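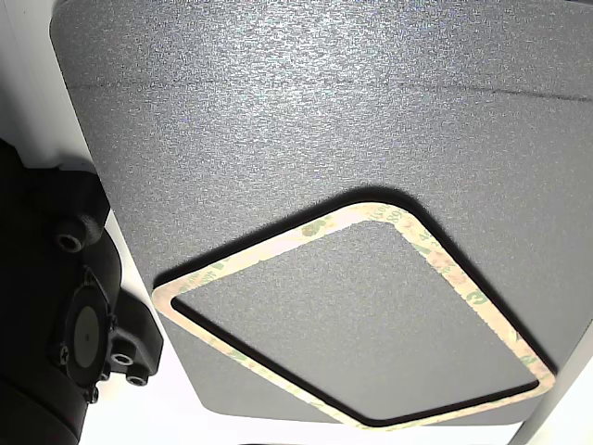 Por qué la cinta adhesiva se pega

La cinta adhesiva está en casi todas las casas y en casi todas las clases. Sirve para cerrar un paquete, arreglar una hoja rota o colgar un dibujo en la pared. También hay cintas que sujetan piezas, y algunas tienen formas especiales para seguir el borde de un hueco. Todas funcionan más o menos de la misma manera.

Dos capas, como mínimo

Una cinta tiene una capa que se llama soporte. Puede ser de papel, de plástico, de tela o de espuma. El soporte da la forma y la resistencia. Encima lleva otra capa muy fina, el adhesivo, que es la parte pegajosa.

El adhesivo es un material raro. Es blando, casi como un líquido muy espeso, pero no se derrama. Si lo aprietas, se extiende un poco y se mete en los huecos diminutos de la superficie. Si tiras de él, aguanta como un sólido. Por eso, cuando pegas una cinta, conviene pasar el dedo por encima y apretar. Si solo la dejas caer, toca la superficie en pocos puntos y se suelta enseguida.

Cuando el adhesivo está muy cerca de la superficie, sus partículas y las de la superficie se atraen. Cada una de esas atracciones es muy débil. Juntas son fuertes.

Cinta de una cara y cinta de dos caras

La cinta de una cara se pone por fuera y se ve. La cinta de doble cara lleva adhesivo por los dos lados y se coloca entre dos cosas. Como un lado pegajoso tocaría al otro al enrollarla, suele llevar un papel protector, que muchas veces tiene letras o números impresos. Ese papel se quita justo antes de pegar la segunda pieza. Si te olvidas de quitarlo, la pieza se cae.

Cintas con forma

Casi siempre vemos la cinta en rollos, pero también se puede cortar en una fábrica con la forma que haga falta: círculos, cuadrados o anillos. Un anillo es útil cuando hay que seguir un contorno y dejar libre el centro.

Muchas formas cuadradas tienen las esquinas redondeadas. Una esquina en punta se levanta con facilidad, porque al rozarla toda la fuerza va a parar a un trocito muy pequeño. Puedes comprobarlo con dos pegatinas, una con picos y otra sin ellos. Pégalas en la tapa de un cuaderno que uses mucho y míralas al cabo de un mes.

¿Liso o rugoso?

Un cristal limpio es muy liso y la cinta lo toca casi por entero. Una pared de ladrillo está llena de bultos y agujeros, y la cinta solo se apoya en las partes más altas. Entre una cosa y otra hay superficies con un grano muy fino. A veces el grano brilla en puntitos cuando le da la luz. En ellas el adhesivo tiene que ser lo bastante blando para entrar en los huecos.

El polvo es otro problema. Si hay polvo, la cinta se pega al polvo y no a la pared. La grasa de los dedos hace algo parecido. Y con mucho frío el adhesivo se endurece y se extiende peor.

Un experimento para hacer en casa

Necesitas un rollo de cinta, unas tijeras, un plato, un trozo de cartón, una piedra y un poco de harina.

Corta tiras del mismo largo. Pega una en el plato limpio, otra en el cartón y otra en la piedra. Aprieta igual todas las tiras y deja un extremo suelto para poder tirar. Espera 2 minutos. Después tira despacio de cada una y apunta cuál cuesta más despegar.

Ahora pon un poco de harina en el plato, extiéndela con el dedo y pega una tira nueva encima. Al despegarla, mira el lado pegajoso. Estará blanco y ya no servirá para casi nada.

Haz la prueba también cambiando la dirección. Si levantas la tira por una punta, el adhesivo se suelta poco a poco, línea a línea. Si tiras de ella a lo largo, sin levantarla, tiene que soltarse mucho adhesivo a la vez y cuesta bastante más.

Palabras que han salido

Soporte: la capa de la cinta que da resistencia.
Adhesivo: la sustancia que pega.
Contorno: la línea que rodea una forma.
Grano: los puntitos o bultos pequeños que tiene una superficie.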